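Start Anleitungen Werkstatt Zubehör Forum Kontakt

Anleitungen > Fahrrad > Licht und Elektrik > Aidoo Nabendynamo-Set > Teil 3: Scheinwerfer anbauen und einstellen

Teil 3: Scheinwerfer anbauen und einstellen

Wenn du Teil 2 hinter dir hast, sitzt das Vorderrad mit dem Dynamo wieder in der Gabel und das Kabel baumelt noch lose herum. Genau da machen wir jetzt weiter. Ich habe das Aidoo-Set inzwischen an drei Rädern verbaut, zuletzt im August an meinem alten Usholm, und beim ersten Mal habe ich so ziemlich jeden Fehler gemacht, vor dem ich hier warne. Plane einen Abend ein und fang nicht erst an, wenn du am nächsten Morgen um sechs losfahren musst!

Was du brauchst

- Inbusschlüssel 4 und 5 mm
- kleiner Seitenschneider und Abisolierzange
- Kabelbinder, lieber die schmalen
- Maßband und ein Stück Kreppband
- den Halter aus der Tüte mit der Aufschrift B (der aus Tüte A ist für die Lenkermontage)

Halter montieren

1. Schraub das Schutzblech vorne an der Gabelkrone los. Merk dir die Reihenfolge der Unterlegscheiben, bei mir lag die gezahnte ganz hinten.

2. Schieb den Halter zwischen Gabelkrone und Schutzblechlasche. Die lange Seite zeigt nach oben. Bei Gabeln von Stuvier ist die Krone etwas dicker, da reicht die mitgelieferte Schraube nicht, und du brauchst die längere M6 aus dem Baumarkt.

3. Schraube ansetzen und erst mal nur handfest anziehen. Richtig fest wird sie ganz am Schluss.

4. Lampe auf den Halter stecken, die kleine Hutmutter von unten drauf. Auch hier: handfest.

Achtung: Dreh den Lenker jetzt einmal ganz nach links und ganz nach rechts. Wenn der Bremszug an der Lampe hängen bleibt, muss der Halter weiter nach vorne. Bitte nicht den Zug drumherum biegen, das hält eine Woche.

Kabel verlegen

5. Führ das Kabel vom Dynamo an der Innenseite des Gabelbeins nach oben. Ich setze drei Kabelbinder, einen knapp über dem Ausfallende, einen in der Mitte und einen unter der Krone.

6. Lass oben eine kleine Schlaufe stehen - so breit wie zwei Finger, mehr nicht. Zu stramm reißt beim Lenken, zu locker kommt in die Speichen.

7. Kabel auf Länge schneiden. Bei mir waren es 55 cm, aber miss bitte selbst nach, jede Gabel ist anders. Und gib lieber einen Daumen breit dazu, kürzen geht immer.

8. Enden 14 mm abisolieren, die Litze verdrillen, einmal umschlagen und in den Plasa-Stecker schieben. Kappe draufdrücken, bis es klickt.

Hinweis: Die beiden Adern darfst du am Dynamo vertauschen, solange kein Rücklicht dranhängt. Mit Rücklicht muss die gestreifte Ader auf die Seite mit dem Massezeichen. Steht in der beiliegenden Anleitung auch, allerdings so klein gedruckt, dass ich es zweimal überlesen habe.

9. Rad anheben und kräftig drehen. Leuchtet nichts, zuerst den Schalter hinten an der Lampe prüfen (ich sag nur: Stellung 0), dann den Stecker. In fast allen Fällen, die mir übers Forum erzählt wurden, war eine einzelne Litze abgeknickt.

Scheinwerfer einstellen

Jetzt kommt der Teil, den viele weglassen. Schade, denn eine zu hoch eingestellte Lampe ist für alle, die dir entgegenkommen, eine Qual, und du selbst siehst den Boden vor dem Rad schlechter.

10. Stell das Rad auf ebenem Boden vor eine Wand, 5 m Abstand. Miss die Höhe vom Boden bis zur Mitte der Lampe und kleb auf halber Höhe ein Stück Kreppband an die Wand.

11. Setz dich drauf! Mit Gepäck, falls du meistens mit Gepäck fährst. Eine zweite Person hebt das Vorderrad leicht an und dreht es.

12. Neig die Lampe so, dass die Mitte des Lichtflecks auf dem Kreppband liegt. Dann Hutmutter und Halterschraube fest anziehen und nochmal kontrollieren, beim Anziehen wandert die Lampe gern ein Stück mit.

Probefahrt

13. Fahr eine Strecke, die du kennst, einmal im Hellen und einmal im Dunkeln. Ich nehme dafür ein gerades Stück von 300 m ohne viel Verkehr. Achte im Hellen darauf, ob etwas klappert, und im Dunkeln darauf, wie früh du Risse und die Markierung am Rand erkennst. Auf feuchtem Asphalt kommt deutlich weniger Licht zu dir zurück, das liegt dann nicht an der Einstellung. 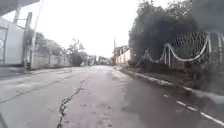 Abb. 2: Gerade Straße mit langem Riss im Belag, zur Bordsteinkante hin nass

14. Zieh nach der ersten Woche alle Schrauben nach. Bei mir war die an der Gabelkrone jedes Mal ein bisschen locker, die Hutmutter nie.

Vorsicht: Nicht während der Fahrt an der Lampe herumdrehen, auch nicht nur mal eben. Anhalten, absteigen, einstellen.

Falls das Licht bei Schritttempo flackert, ist alles in Ordnung, das machen Nabendynamos so. Flackert es auch bei zügiger Fahrt, schau dir den Stecker aus Schritt 8 noch einmal an. Wie du das Rücklicht anschließt und das Kabel sauber am Unterrohr entlang bekommst, steht in Teil 4.

Stand: 25. Mai

Weitere Anleitungen
Teil 2: Vorderrad mit Nabendynamo einsetzen
Teil 4: Rücklicht anschließen
Schutzbleche klapperfrei montieren
Plasa-Stecker crimpen oder klemmen?
Stuvier-Gabeln: welche Schraube passt?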